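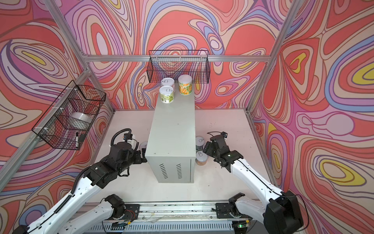

Attachment 1: booth interior, patterned walls, side basket and cabinet

Ticket 47: Wall covering and side basket, small booth
Site: Nidwood
Raised by: Zinhle Dlamini
Assigned to: Nicanor Palacios
Status: Open, waiting on part
Priority: Low

Reported problem
The deeper basket on the left rail has dropped twice this month. The first time it slid down a little at the front. The second time one of the ties let go and the roll ended up on the floor. Also, the wall covering on the left side has started to lift along the seam and I can feel a bubble under it when I press. The long basket on the back rail is fine.

Please can someone look at both before Thursday, as we are using the booth that afternoon.
Zinhle

Nicanor Palacios, 09:15
Had a look this morning. The side basket is held to the bar with white cable ties. They are the thin ones from the Amley mixed bag and I don't think they are up to it once the basket has anything heavy in it. What was in it when it fell?

Zinhle Dlamini, 09:40
The roll, the marker and a full box of screws. The screws have gone back to the store cupboard.

Nicanor Palacios, 11:05
Cut the old ties off and refitted the basket with new ones of the same width, doubled at the front. Pulled down on it by hand and it held. Please keep it to the roll and the marker for now. I would like proper hook brackets on it and have asked Wendy to order a pair.

Wall covering: the seam is lifting over a length of 40 cm. The paste has dried out. The paper itself isn't torn and the pattern still lines up, so I would sooner stick it back than replace the drop. We have no spare roll of that design anyway.

Wendy Penrose, 11:30
Brackets ordered from Sarpong, pack of 6. They only sell them in sixes. The bar is a slotted aluminium one so I went for the slot-in type. Can you confirm that's right before they send them?

Nicanor Palacios, 11:50
Slot-in is right. Check it is the narrow slot. Last time we were sent the wide ones and they rattled.

Wendy Penrose, 13:20
Checked with them, they had us down for wide. Changed to narrow. Expected early next week.

Kipchumba Mabula, 14:10
Seam done with the Severo paste. Lifted the edge, brushed underneath, rolled it flat and wiped the extra off with a sponge. It needs leaving overnight. Please don't lean anything against that wall.

There are small dark specks on the floor panel. I tried a damp cloth on one and it didn't shift. I can try something stronger but don't want to mark the surface. Does anyone mind them?

Zinhle Dlamini, 14:25
Leave the specks. Can the cans stay on top of the cabinet? I want them there for Thursday.

Kipchumba Mabula, 14:40
Fine by me. They are at the far end and not in anyone's way. Just keep the vent slots at the bottom of the cabinet clear.

Zinhle Dlamini, next day, 08:50
Seam is flat, no bubble. Basket hasn't moved.

Nicanor Palacios, 09:05
Good. Wall covering part closed. Keeping the ticket open for the brackets.

Linked tickets: 94 (labels for store cupboard)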